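6/16/22

Maths moved to the afternoon today and it didn't suit the class. After lunch they are slower to settle and we lost the first part of the lesson to finding rulers and sharpening pencils. I had planned place value with four-digit numbers and we got through less than half of it. The number on the board was 3419. Most could read it aloud. Fewer could say what the 4 was worth, and one table was quite sure it was four because it was a four. We got the counters out and built it, and by the end that table had it, or had it for today. I'll start with the same number tomorrow and see.

I have been keeping this diary since March, when we changed the way we group for maths at Trikcombe. Before that the children stayed in the same sets all year. Now I look at the groups every two weeks and move whoever needs moving. It is more work in the evening but I prefer it. Two children went up a group this morning and one came across to work with me on subtraction for a few days. She was fine about it. She asked if she could bring her own pencil case and I said yes.

Reading was better. We are on the last chapters of the class story and I read for longer than I should have. I stopped at a bad place on purpose and there was a lot of groaning. Then they wrote what they thought would happen next, and I got 9 pieces that went over the page, which is the most this term. Spelling is another matter. "Because" is still going wrong in books where it was right last week. I think they learn it for the test and put it down again. I'm going to stop giving it as a list word and just have it on the wall and ask for it every day.

The new reading books from Hollus arrived, one box of the two we ordered. They are a good size and the print is clear. The levels don't match the coloured bands we already use, so someone will have to go through and put stickers on, and I expect that will be me. I did the first shelf after school. Some of the harder ones look easier than the ones below them — I'll try them out with a couple of readers before I trust the label.

We had a staff meeting on the Ivanyshyn handwriting scheme. It has been in the lower classes all year and the plan is to bring it up to ours in the autumn. I am in favour of most of it. The letter shapes are taught in families and the practice is short and daily. What I don't like is that it asks children who already join well to go back and print. I said so and it was written down. We agreed to look at samples from every class before deciding, so I need to copy a page from each book and take the names off.

The Skamia reading challenge ends soon. The class target is 500 books between them and I haven't added up the latest sheets. Several children have filled theirs with picture books they read to a younger brother or sister. The rules don't say anything against it and I've let it stand. Reading to someone is reading.

For tomorrow: 3419 again, counters on tables before they come in. Spelling on the wall. Ask the office where the second box is. Reports for the second half of the register still to write, and I have done none of the general comments. I wrote two this evening and deleted one — it said the same thing as the child's report from last year, nearly word for word. I'd like the rest to say something a parent could use, such as which tables to practise, or that it is worth asking what happened in a chapter instead of only hearing it read.

Rain all evening. Marked the maths books with the window open.
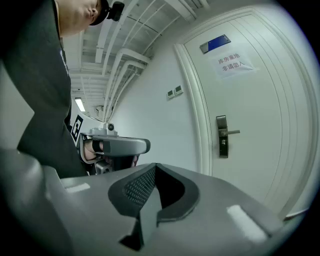
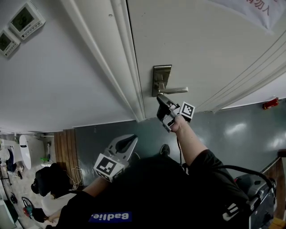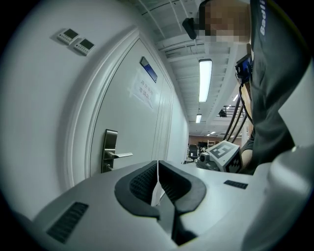 Written by the Year 4 class teacher, Trikcombe

The diary goes up here when there is time to type it. Earlier entries are listed by month, starting with March. Comments on the grouping are welcome, particularly from anyone teaching mixed classes, as I'd like to know how often you move children and what you tell them when you do.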